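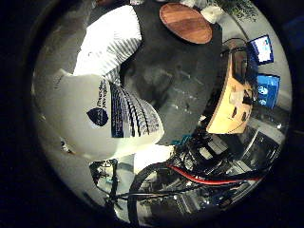
White paper packaging and a round wooden board on a dark worktop, with cables and metal hardware to the right.

Planning the Purchase of a Bench Robot Arm
Remach Home Workshop Advisory Service
Tip sheet, revised 23 Mar 2022

This sheet is intended for households and small workshops considering a tabletop robot arm for light handling work, such as moving bags, wrapped goods and small boards. It covers the planning stage only. Installation and wiring are treated in separate sheets.

Start with the objects

Write down every item the arm is expected to pick up before requesting a price. Note the weight, the width at the narrowest point and the material. Paper bags and wrappers deserve their own line on the list. They crease and bulge, and a gripper chosen for rigid parts may crush them or lose hold. Flat, round boards are also difficult for a two-finger gripper when they lie flush with the table. A raised edge or a small stand often solves the problem at almost no cost.

Send the list to the seller and ask for a demonstration with the same kinds of items. A demonstration with foam blocks says little about paper.

Measure the table

Mark the reach of the arm on the tabletop with masking tape and leave it in place for several days of ordinary use. Households frequently find that the marked area takes in a shelf, a plant or the corner of a monitor. Allow for the cable at the wrist as well. It swings wider than the arm itself, and slack that seems generous with the arm folded may be short at full reach.

The table must not rock. Test it by pressing firmly on each corner, and correct the legs before fitting a clamp. Dark, matte surfaces are generally easier on wrist cameras than glossy ones, though crumbs and dust will show and should be wiped away regularly.

What to include in the budget

The price of the arm is seldom the full price. In household inquiries handled by this service last October, the items most often left out were the following.

Gripper and spare fingertips. Some sellers list the gripper separately. The Drarix starter gripper was quoted to us at $192, fingertips included.

Wrist camera and lens. Confirm that the mount fits the gripper selected. A very wide lens shows more of the table but bends straight edges strongly, and the software must be able to correct for this.

Mounting. Clamps, rails and brackets for one arm came to some $490 in the quotations reviewed. A base plate bolted through the tabletop costs less but leaves permanent holes.

Computer and screens. An existing computer may serve. Check the requirements in writing. If two monitors will be used, plan where they stand so that the operator can see the arm and the screens without turning around.

Cables and cable management. Order sleeves, clips and ties with the first delivery. Different colors for power and signal lines make later fault-finding much easier.

Keep a reserve for shipping, adapters and replacement parts. Buyers who spend the entire budget on the arm usually end up postponing the mounting hardware, and the arm sits in its box.

Comparing offers

Obtain at least 2 written quotations for the same configuration. Each should state the warranty period, who pays for return shipping and whether software updates are charged by the year. The Rultunier comparison form, available at our front desk, has a column for each of these points. It was drawn up for larger machines, and the section on floor anchors may be left blank.

Used arms can be sound purchases. Ask to see every joint move through its full range under power. Ask also for the original power supply, which can be slow and expensive to replace.

Leasing suits a household with a single project in view. The Reuter lease plan, to take one case, has a minimum term of 7 months, and the clamp set is not included.

Before the order is placed

Confirm that a grounded outlet is within reach of the table without an extension cord. Decide where the emergency stop will be mounted, and choose a spot that can be reached without leaning over the arm. Clear a storage shelf for packaging, as most return policies require the original carton.

Measurements and quotations may be brought to the advisory desk during regular hours. Please bring the object list as well; quotations cannot be reviewed without it.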